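The Robot Will See Your Laundry Room Now

214 shares | 18 comments

Jemar held its open day in June, and I went because the invitation promised "a glimpse of home life to come" and also sandwiches. The sandwiches ran out before I found the parking lot. Home life to come was still available.

For anyone who missed the flyers, Jemar is trying to build a humanoid robot that does chores. They call it Prukska, a name that Kenneth Skinner, who ran the tour, pronounced three different ways in a single speech. The walls of the lobby were covered in drawings of Prukska folding towels while a family ate breakfast and laughed. The family seemed to be laughing at the towels. I've folded towels for most of my adult life and have yet to hear one get a laugh.

We were taken through in small groups. Mine had a retired dentist, a couple with a baby, and Ross Gourlay from the Mackay neighborhood paper, who asked how much it cost before we'd sat down. Skinner said pricing was a conversation for later. Ross wrote that down, underlined it, and asked again at the end with the same result.

The work on show was ordinary housework, and I mean that as praise. I've been to these events before. Two years ago a company called Reltance had a machine that danced, and we all clapped, and I drove home to a sink full of dishes that no amount of dancing was going to fix. At Jemar they had the sense to give the thing a bucket.
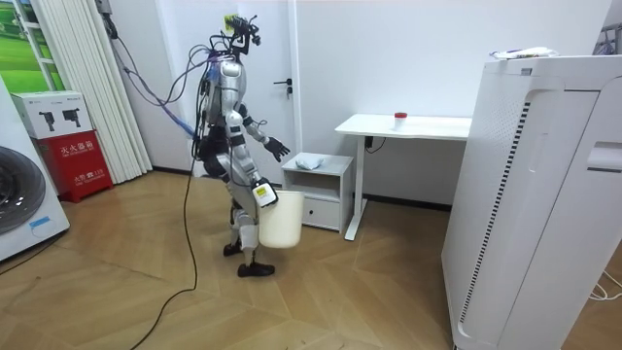

I have strong feelings about buckets. A bucket is where housework stops being a drawing on a lobby wall. You have to get hold of the rim, keep the thing upright, carry it past the furniture and do something useful with your other hand, usually opening a door or fending off a dog. A person learns this at six by soaking a hallway. If a company wants my money, it can show me the bucket first and the towels afterward.

So I was more impressed than I let on. I was also aware of the cables, which are the part of these visits I always end up staring at. My vacuum has one cord and I trip over it weekly. A household helper trailing a good deal more than that is going to need a helper of its own, walking behind it like a bridesmaid. Genalyn Tolentino, one of the engineers, took this question well. She said the wiring was what the work needed at present and that nobody at Jemar was planning to sell it in that condition. I liked her for saying "at present" and leaving it there. Skinner would have said "journey."

She also told us the team had logged 300 hours on carrying tasks alone. The dentist whistled. I did some private arithmetic about my own career with mops and decided the robot was getting a generous apprenticeship.

My complaint is with the talk that came afterward. It was supposed to last 30 minutes and went on for 90, and in all that time there was very little about carrying things. There was a lot about freedom. We would be freed from chores, and in the hours we got back we would paint, cook slowly and call our mothers. Kirsty MacRitchie, who was sitting next to me with the baby asleep on her shoulder, leaned over and said she'd settle for someone to hold the kid while she took a shower. It was the best product idea I heard all day, though I would want a few more years of buckets first.

I don't think these machines are a con. I think the people in the back rooms are doing slow, fiddly, worthwhile work, and the people in the front rooms are embarrassed by how slow and fiddly it is. They shouldn't be. I'd have happily watched carrying practice for the whole 90 minutes — drops, spills, restarts and all — and skipped the slides. Call it an open day and open the door.

On the way out they handed us a survey. It asked how likely I was to welcome a robot into my home, on a scale of one to five. I put three, and in the box for comments I asked about the sandwiches.

Last updated: June

Comments or corrections? Write to the opinion desk. | All rights reserved. | Back to top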